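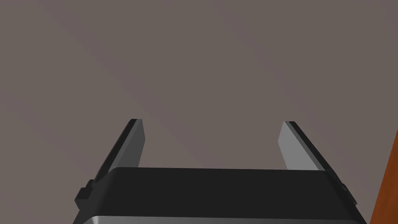 # On Walking to Work: A Statement of Current Practice

26/10/2026

The author of this blog has received several inquiries about the change in commuting arrangements mentioned in the spring. The following is intended as a full reply. Readers who are interested only in the matter of shoes may proceed directly to the section under that heading.

## Background

Until April, the journey from my apartment in Lonard to the office was made by bus. The route was reliable in the mornings and unreliable in the evenings, and the connection at Adugna Street had been shortened in the winter timetable to a point where it could be made only by running. I do not run well in office clothing. Following two missed connections in a single week, I undertook a review of the alternatives.

Driving was excluded at an early stage. Parking near the office is let by the quarter, the waiting list is long, and I had sold the car the previous year with no wish to replace it. A bicycle was given fair consideration. It was set aside because the building offers no covered place to keep one, and the storage room at home is down a flight of narrow stairs with a turn in the middle.

The remaining option was to walk. The distance is four kilometers by the direct road and slightly more by the route now in use.

## The Route

The route adopted runs from my front door along the canal, over the footbridge at Zandik Mill, through the allotment gardens and up the hill behind the post office. The direct road is shorter but has a narrow sidewalk for most of its length, and delivery vehicles stop on it freely between seven and nine in the morning.

The canal section is the best part of the journey and also the part most affected by weather. After heavy rain the path holds water near the second bench, and walkers are obliged to step onto the grass, which is seldom an improvement. I have written to the city on this subject. A reply was received, in courteous terms, to the effect that resurfacing of the first 300 meters is planned. No date was given.

The footbridge is closed from time to time for inspection. Notice is posted on the bridge itself, with the result that one learns of the closure upon arriving at it. The detour goes by way of the lock and adds a good ten minutes. I have been late for this reason twice and have recorded both occasions in my diary with a short remark.

The hill behind the post office was, at first, a serious objection to the whole plan. In the opening weeks I stopped halfway up and pretended to look at the view. There is little view at that point, apart from the back of a tire shop and the upper windows of the Kenasard building. By the early summer I was able to climb without stopping, although conversation is still not advisable.

## Shoes

This subject has generated more correspondence than any other.

The initial policy was to walk in the same shoes worn at the office. It was abandoned within a fortnight. The soles wore unevenly and the heel of the left shoe separated at the back. A pair of walking shoes was then purchased, in dark gray, on the theory that they could pass for office shoes if seen from a distance. They cannot. A colleague raised the matter in the elevator.

The present arrangement is as follows:

- Walking shoes are worn for the journey in both directions.
- One pair of black office shoes is kept under the desk, in a cloth bag.
- A spare pair of socks is kept in the desk drawer from the first frost until the end of spring.

The socks were a late addition and should have been included from the start. Readers considering a similar arrangement are urged to adopt them immediately. I have nothing to report on waterproof shoes, having tried one pair, found them warm and disagreeable, and given them to my brother-in-law.

## Bags and Clothing

The shoulder bag previously in use proved unsuitable over distance and has been retired. A small backpack has taken its place. I resisted this for some time on grounds of appearance and no longer do so. It carries lunch, a folding umbrella, a book and whatever papers are needed for the day. The laptop remains at the office unless there is a strong reason for it to travel.

A raincoat is preferred to an umbrella on the canal, where the wind comes from the side. Both are carried. Gloves are required earlier in the year than one expects, chiefly because the morning departure now takes place before the sun is properly up.

## Steps and the Recording of Steps

I was given a step counter by Sosina Araya, a friend of long standing, when she learned of the new arrangement. On my old routine it would have shown in the region of very little. The first day on which I wore it while working from home, it recorded 2000 steps by bedtime, a figure I found hard to defend. The morning walk as far as the allotments alone comes to 3000.

The counter was worn daily until midsummer. It was then discontinued. I had begun to walk around the kitchen in the evening in order to bring the total to a round figure, and this seemed to me an improper use of the kitchen. Sosina has been informed and has taken the counter back for her own use. She reports that she walks around her kitchen as well.

## Time

The walk takes longer than the bus on a good day and less time than the bus on a bad one. Departure has been moved earlier to allow for this. Breakfast has consequently been reduced to toast on most mornings, with porridge reserved for days off.

Against this should be set the reading of the news, which formerly occupied the entire bus journey and is now confined to the lunch hour. I have not noticed any loss. A podcast was attempted on the canal for a few days but was given up after a cyclist rang his bell behind me at length and then made a comment in passing. The comment was fair.

## Exceptions

The walk is not compulsory. The bus is taken in the following circumstances: ice on the hill, fever, the carrying of any cake, and evenings on which there is an engagement across town immediately after work. A monthly pass is no longer held. Single tickets are bought as required, and the money saved over the summer was put toward a new kettle, the old one having developed a fault in the lid.

Correspondence about the route may be left in the comments as usual. I would be particularly glad to hear from anyone who knows whether the gate on the north side of the allotments is locked in winter, as the sign on it has faded and the two gardeners I asked gave different answers.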